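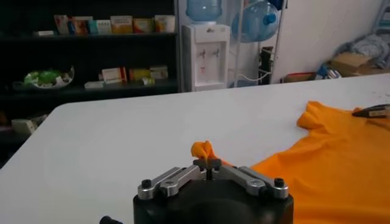
I have folded clothes badly for most of my life and only recently started to do it well. My view, after a winter of paying attention, is that the trouble with folding is seldom the folding. It is the surface, and the height of the surface, and what else has been left lying on it.

Most people I know fold on the bed. I did for years. A bed is soft, so the cloth sinks into it and the creases you are trying to smooth out simply move somewhere else. It is also too low. After 11 shirts your back starts to complain and you begin to cheat, rolling things up and pushing them into the drawer. The sofa is worse. The ironing board is the right height but too narrow for the body of an adult T-shirt, and the sleeves hang over the sides.

A table is the right place. A plain white table with nothing fancy about it will do very well. A bright T-shirt laid out on white shows you its own outline, so you can see at once whether the hem is straight and where a sleeve has doubled under. On a patterned cloth or a dark quilt you are half guessing.

I first saw this done properly by Rostyslav Holovko, who ran the laundry at a guest house called Mnguni where I worked one January. He had a table that came up to just below his belt and he would not let anyone put a cup on it. He laid each shirt flat, took it by a corner and pulled gently until the wrinkles at the shoulder had gone, and only then made the first fold. He spent more time on the flattening than on everything that followed. I thought it was fussy. Then I compared his stack with mine.

The corner matters more than people think. If you grab a fistful of cloth you drag the whole garment out of line. If you take a small pinch, the rest stays where it is and only the part you want moves. You can lift a sleeve across without disturbing the body. It feels slow at first and after a week it doesn't.

There is a trade in gadgets for all this. I bought a folding board, a Tostine, which is a set of hinged flaps that you turn over one after another. It makes a tidy rectangle if the shirt goes on flat, and a crooked rectangle if it doesn't, so you still have to do the part I was hoping to skip. It is 700 mm wide when open and lives behind a door. My sister swears by hers and has told me I use it wrong. She may be right – I have never read the leaflet.

I would spend the money on a table instead. Mine is a second-hand Bosela, 110 cm long, and it stands in the spare room where the washing comes off the airer. The one rule I try to keep is that it stays clear. Pens, scissors and post all find their way on to it, and a pen on a shirt is a small disaster waiting for its cap to come off.

The other objection I hear is that none of this is worth the time, as a T-shirt gets worn under a jumper and nobody sees it. That is fair for some shirts. I don't fold the ones I paint in. But a drawer of flat shirts holds more than a drawer of stuffed ones, and in the morning I can find the one I want without pulling the others out. I used to empty half the drawer on to the floor at ten to seven and put it back in the evening, creased, and I did that for longer than I care to admit.

Fitted sheets I still can't manage, on any table.

Contact: Fasto Home Pages, PO Box 2318 | © Fasto. All rights reserved. | Back to top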